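Home | Products | Newsroom | Support | Contact

Ekeck opens orders for the Lobo tabletop sorting kit

HOSERTON, October. Ekeck today opened orders for Lobo, a tabletop kit that lets schools, training centers and small shops set up a pick-and-place cell on a bench they already own. The kit ships with one arm, a two-finger gripper, a wrist camera, a fixed camera with stand, and the Clomard software used to record and replay tasks. The first units leave the Hoserton plant next month.

Lobo is meant for people who need to teach a robot to move small items from one container to another and who do not have an engineer on staff. An operator guides the arm through the task by hand. Clomard stores each run along with the pictures from both cameras, and the runs are then used to train a model that drives the arm on its own.

The standard practice task in the Lobo course book uses colored cubes and a pair of wicker baskets. Ekeck chose woven baskets because their rims and open sides are harder for a camera to read than a plain plastic bin, and because a replacement can be bought almost anywhere.

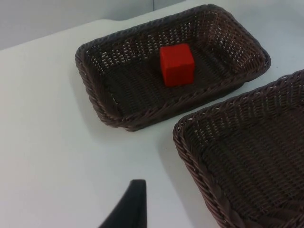
One pilot site told Ekeck that the wrist view was what sold the kit to its instructors, and that it would have paid extra for a longer camera cable, since the one supplied in the pilot pulled tight whenever the arm reached across the bench. Ekeck has lengthened the cable on all production units.

The pilot ran at 18 sites. Operators recorded 1866 runs between them, and those runs are included with every kit as a starting set. Customers can train on the starting set alone, on their own runs, or on both. Ekeck recommends adding at least 20 runs recorded on the customer's own bench, as table height and room lighting differ from one place to the next.

The fixed camera covers the whole work area and is placed beside or above the table. Clomard lines up its pictures with those from the wrist camera, so an operator looking through a failed run can check both views of the same moment. 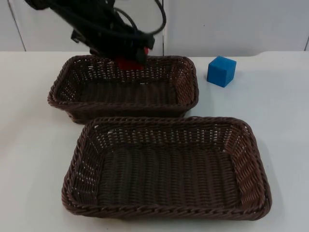
The Lobo arm at the rear basket during the cube task.

Changes made after the pilot include softer finger pads, a quieter power supply and a stop button that can be mounted on either side of the bench. The pads can be changed without tools. Clomard now saves a run as soon as the operator ends it, where the earlier version asked for a file name first.

The course book has been rewritten as well. It starts with one cube and two baskets, then moves on to tasks with a cube of each color, where the model has to pick the right one. Later chapters cover adding new items and deleting bad runs from a training set.

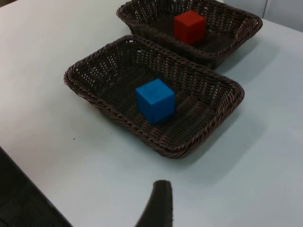
Availability and support

Lobo can be ordered directly from Ekeck. Each kit carries a two-year warranty on the arm and gripper. Clomard updates are free during the warranty period and can be installed without an internet connection. Schools may request a quote for several benches through the contact form.

Press contact: Ekeck Newsroom, Hoserton

We use cookies to remember your settings. Accept | Manage choices

© Ekeck. All rights reserved. Contact | Privacy | Back to top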